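skadik_5
Teleoperating two arms from the leader pair, task is shortbread box and tray. My grip on the cardboard is too strong, I think. Should I delete such demos?

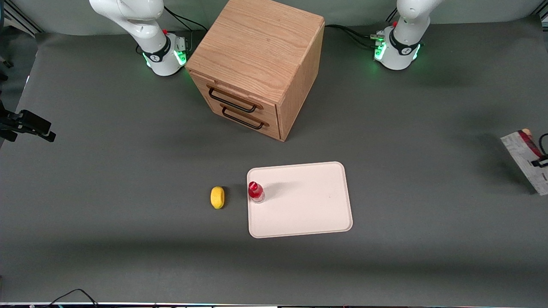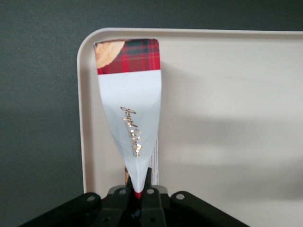
Table view first, wrist view second

toom29
Delete them. The policy will learn to crush.

pemby
I disagree – keep them if the box ends in the right place. We kept 6 like this in May.

toom29
Then you teach the squeeze also.

skadik_5
I will record 2 more with a lower force limit and compare.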